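Section 3: Setting up the room and the tables

If you've come straight from Section 2 you should have your bricks washed, dried and back in their tubs. If they're still damp, leave the lids off overnight and come back to this tomorrow. I'll wait!

This part covers the furniture, the power and the building surface for a Vundolia play kit. I've set the kit up in church halls, a library, my own garage and once in a footy clubroom in Prernatley that smelt strongly of liniment, and the order below is the one I keep coming back to.

3.1 Before you carry anything in

1. Walk the room with the lights on and find every power point, including any in the floor.
2. Decide where people will come in and where they'll walk. Keep a clear path of 1,000 mm between tables (more if you're expecting prams or wheelchairs).
3. Sweep. One stray brick under a trestle leg will have you chasing a wobble all arvo.
4. Put the tubs against a wall, smallest bricks at the back.

Note: floor markings in a borrowed room usually mean something to whoever runs the place. Ask before you park a table across one.

3.2 Tables

The kit comes with two Apaza folding tables, which are sturdy but have a bit of a temper. Rodica Crăciun taught me the trick with the hinges, and I've had no pinched fingers since.

1. Lay the table upside down on a blanket.
2. Open one pair of legs until the brace clicks. Give it a decent tug to check.
3. Do the other pair. If the brace won't click, push the legs slightly past upright and ease them back.
4. Flip it with a second person, one at each end. Lift, turn, lower.
5. Lean on each corner and screw the feet up or down until the rocking stops.

CAUTION: Don't drag a loaded table. The feet are only threaded plastic and they'll snap clean off. Replacements come in a bag of four from Korkitz, and I'd order a bag now if I were you.

If you're using tables that belong to the room, skip all that and just wipe them down. A plain light-coloured top is lovely for sorting. Patterned laminate is a pain and I throw a sheet over it.

3.3 Mats and baseplates

1. Unroll the felt mat and let it relax for a few minutes. It'll curl at the corners for the first couple of outings.
2. Set the baseplate on the mat, studs up, with felt showing on all sides.
3. Press the middle of the plate with your palm. If it bows, there's grit under it.
4. Put the builder's starting bricks along the far side and leave the near side free for elbows.
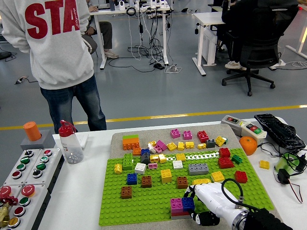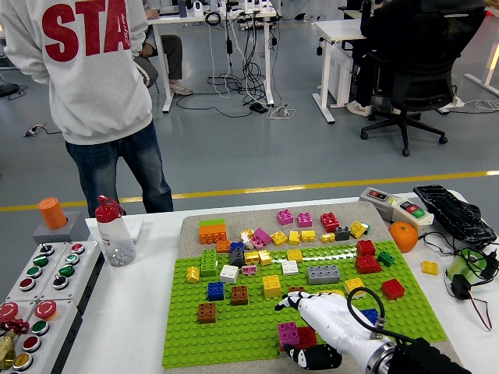
5. Keep 200 mm between the edge of the mat and the edge of the table if you can manage it. Bricks roll further than you'd think, especially the little wheels.
6. Start each builder with a couple of handfuls and top them up as they go. The full kit is 1,846 pieces and if you tip the lot out you'll be sorting until bedtime (ask me how I know).

Note: the mats are hand wash only, cool water, no wringing. I put one through the machine in September and it came out the size of a placemat.

3.4 Power for the sorting lamps

The lamps run on ordinary 230 volt mains through the supplied power board. You can skip them altogether in a bright room, but they're a treat on a gloomy day when dark grey and black all start to look the same.

1. Plug the lamps into the board first, with the board switched off.
2. Run the lead along the wall, never across the path you marked out in 3.1.
3. Tape any bit of lead that has to cross the floor, full length, both edges.
4. Plug the board in at the wall and switch on.
5. Coil the leftover lead in a loose figure eight and hook it under the table.

CAUTION: Never plug one power board into another. If you can't reach, move the table.

CAUTION: Drinks live on a separate table. Yes, even the ones with lids.

3.5 Quick check before you open the doors

Do the tables rock? Are the leads taped? Can you get from the door to the tubs without turning sideways? Then you're right to go. I also like to pop the spare brick separators in my pocket at this point, as somebody will want one in the first five minutes and they're forever sliding under the mats.

Packing up is in Section 5. Section 4 is the sorting trays, and you'll want the printed colour labels handy for that one, plus a pair of scissors.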